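Flundent 3: review of a task planner for two-armed manipulation

Posted Sun 16 January

Flundent is a task planning and execution package for two-armed robots. It sits between a perception stack and a motion controller, takes a goal and a library of skills, and produces a sequence of arm commands with checks between them. Version 3 replaces the old behavior tree editor with a text format and adds a deformable-object module, sold separately as Cowie. I have run both since July, mostly on garment handling, on a two-armed machine with parallel grippers and a head camera.

Installation

The installer wants a clean Linux machine and a recent real-time kernel. It will run on a standard kernel, but prints a warning at every launch and disables synchronized arm starts. The package pulls in its own copy of the collision library, and if you already have a different build on the path, the planner links against whichever comes first. I lost an afternoon to that. The release notes mention it under "known issues," one line, no workaround. Setting the library path explicitly in the launch file fixes it.

Robot description import is good. Joint limits, link masses and tool frames came across correctly on the first attempt. Gripper definitions did not. Flundent assumes a symmetric stroke measured from the closed position, and our files measure from open. There is a flag for this (stroke_origin), documented only in the schema comments.

Task format

Tasks are written as plain text files. Each step names a skill, an arm, a precondition and a postcondition. A fold on a short-sleeved shirt takes 12 steps in my version: locate, classify orientation, flatten, tuck each sleeve, and so on to the final press. The files are readable, they diff cleanly under version control, and an engineer who has never opened the old editor can follow one without help.

Postconditions are the best part of the design. A step does not end when the trajectory ends. It ends when the perception query attached to it returns true, or when the timeout expires. For rigid objects this is a convenience. For cloth it matters a great deal, as a gripper can close on the correct point and lift nothing.

The weak spot is error branching. Each step may name one recovery step. If you want different recoveries for a missed grasp and a double-layer grasp, you have to write an intermediate step that inspects the failure code and dispatches. It works, and it makes a short file long. The old tree editor handled this better.

Perception with Cowie

Cowie estimates a garment outline, a set of keypoints (collar, shoulders, sleeve ends, hem corners) and a confidence value for each. It accepts color images with or without depth.

I logged 338 fold attempts with the shipped model on one set of T-shirts. Keypoints were usable in 320 of them, judged by hand against the recorded images. The complete fold finished without operator input in 289. The gap between the last two figures is mostly grasp failures, with a smaller share from the planner rejecting reachable poses.

Dark fabric on a white surface is the easy case for the outline and a poor case for anything inside it. Exposure settles on the bright bedding, interior creases lose contrast, and a sleeve lying on top of the body merges with it. Cowie then reports the sleeve keypoints at the side seam with more confidence than they deserve. Locking exposure on the garment region improved matters noticeably. The setting exists in the camera node, but Cowie has no hook to drive it, so I wrote a small one.

Printed lettering causes a different problem. With the default texture weighting, the edges of a chest print are sometimes read as creases and the flatten skill tries to smooth them. Reducing texture_weight to a third of its default stopped this on every shirt I tried, at the cost of missing some shallow wrinkles.

Soft surfaces need attention as well. The support plane estimator fits a single plane, and a mattress under load is not one. Approach heights that are right at the center are wrong near the edge. There is an option for a height grid in place of the plane. Turn it on for anything softer than a table. It adds a short delay per plan and removed most of my shallow grasps.

Control

The motion side is conventional. Flundent sends joint trajectories and can optionally close a Cartesian impedance loop at the controller rate if your arm driver exposes torque. Stiffness is set per skill, per axis. I run low stiffness along the vertical axis for all contact steps and leave the rest at the defaults.

Two-arm coordination is handled through named sync points. Both arms wait at the point until both have arrived, then leave on the same tick. This is simple and reliable. What is missing is relative motion constraints – you cannot ask for the distance between the grippers to stay fixed over a segment. For a stretched hem this would be useful. At present you approximate it with closely spaced sync points, and the motion is visibly stepped.

Tooling

The replay viewer is worth having by itself. It plays camera images, joint states, keypoints and the active step on one timeline, and can jump to any failed postcondition. Logs are stored in an open format. The viewer slows down badly on long sessions, so split them.

I also tried the bridge to Winero, the labeling tool, which exports failed frames for annotation and reads them back as training data. Export is fine. Import drops the confidence field without a message. The Netum fleet dashboard integration I did not test beyond connecting it.

Support

Four tickets filed, three answered usefully. The fourth, on the collision library, was closed with a link to the release notes.

Verdict

Recommended for teams doing two-armed work who already have a stable arm driver and want readable task files with real checks between steps. Cowie is worth the extra license for garments if you are prepared to tune exposure and texture weighting yourself. Teams with complex recovery logic should stay on version 2 – the branching limits will cost more than the new format saves.
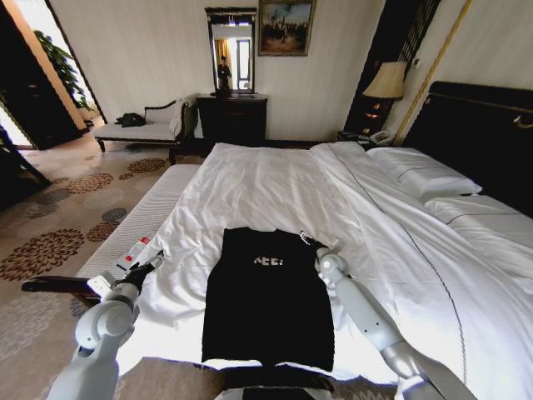
Can Cowie be used without a depth camera?

It runs on color images alone, but the height grid is unavailable in that mode, so approach heights have to be set by hand for each surface.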